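Clarnville Property Notes, 22/05/2021

Does staging sell a house, or does it sell staging?

Anyone putting a home on the market in Clarnville this spring will have had the leaflet from Drerent. It says a staged house goes for more and goes faster, and it offers a full package: hired sofas, lamps, a rug for every room, and wardrobes thinned out and put back in order. The price is 4,000 for a three-bedroom house, paid up front, whether you sell or not.

I have read the leaflet several times looking for where the claim comes from. There is a footnote. It leads to Drerent's own survey of sellers who had already bought the package, and asks whether they were pleased. Most were. People who have just spent that sort of money on borrowed cushions tend to say so. 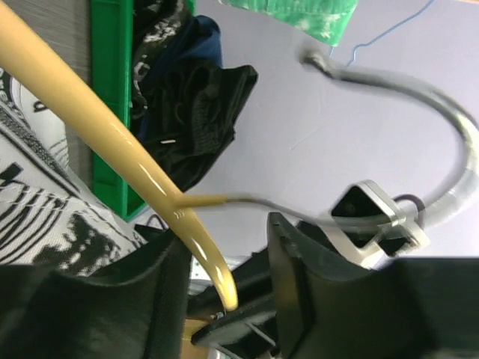

What the figures leave out

The survey covers 100 homes, and I can't find a word in it on how many unstaged homes they were compared with. Nor does it say when they sold. Anything that came on in April in the streets behind Tanabe Park was going to find a buyer, cushions or no cushions. Two of the houses in the brochure had new kitchens put in first, and I would want to know how much of the extra price was the kitchen.

Then there is the wardrobe business. Drerent's advice is that buyers open cupboards, so a cupboard should be no more than half full, with the clothes facing one way. Buyers do open cupboards. I have yet to hear of one who raised an offer over what was in them. An afternoon and a few boxes in your sister's garage will do the same job for nothing.

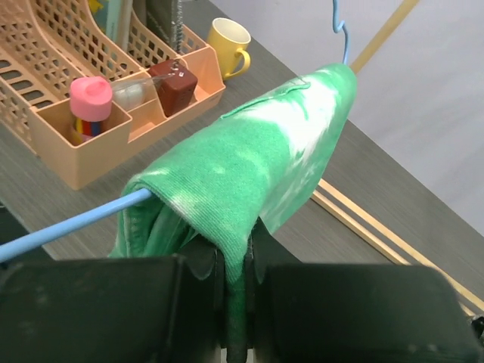

Genji Hattori wrote in after our last issue to say that he paid for the package on his terrace in Skallia Road and would not do it again. The first offer came from a couple who had looked round before the furniture arrived, and it was the one he took. He did think the photographs were better for it, and he says the agent's fee should have covered decent photographs anyway.

I agree with him on the fee. If your agent suggests staging, ask whether they get a share of it. One office on the High Street told me it does, and gave the share as 20 per cent, though I had to ask twice. The other offices said they would ring back.

An empty house may be a different matter, as bare rooms can be hard to judge for size. Even there I would hire for the sitting room and one bedroom, get a written end date, and check who pays if the sale drags past it. Drerent's terms give you four weeks. After that the rent is charged by the day, and that part isn't in the leaflet.
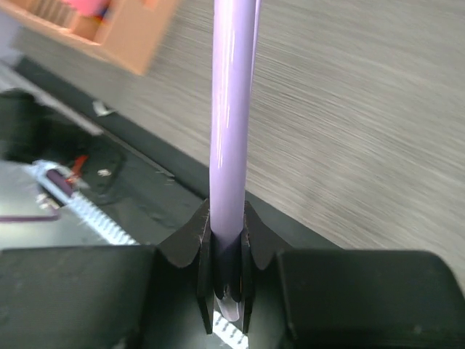 Holding a pale-purple rod.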